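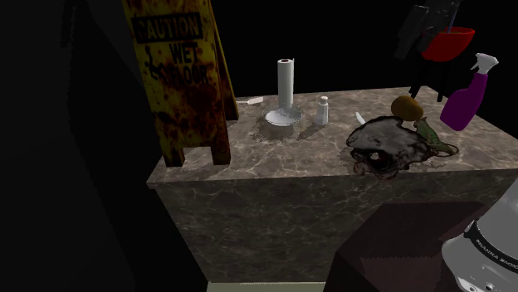
Diapositiva 1. La encimera simulada de la jornada de puertas abiertas, con el cartel amarillo de suelo mojado y el rollo de papel.

Tiempo de lectura: 2 minutos

Buenas tardes a todos, y gracias por acercaros a Dromex en un mes de abril tan cargado. (Esperar a que se sienten los del fondo.) Lo que vais a ver hoy es una simulación, y me gusta decirlo desde el principio, que luego en la pausa siempre me preguntan dónde está la cocina.

Fijaos en la encimera de mármol — gris tirando a marrón, con sus vetas — y en todo lo que hay encima. El bote pulverizador morado, el botecito blanco, ese bulto oscuro y deshilachado que cuelga por delante. A mí me encanta este desorden, porque se parece bastante al de mi casa un domingo cualquiera. Abajo a la derecha asoma el brazo, blanco y gris.

En la visita preparamos 232 variantes de la encimera con el programa Livareo, y enseñaremos 8 en directo. (Si vamos mal de tiempo, dejarlo en 7 y saltarse la de los cajones.)

Pedir al público que elija un objeto y diga en voz alta por dónde lo agarraría. Dejar que discutan un ratito, que es la parte más bonita de la tarde. Después, pasar el mando a la mesa de Sarpong y abrir las preguntas. El café está en el vestíbulo, a mano izquierda según se sale.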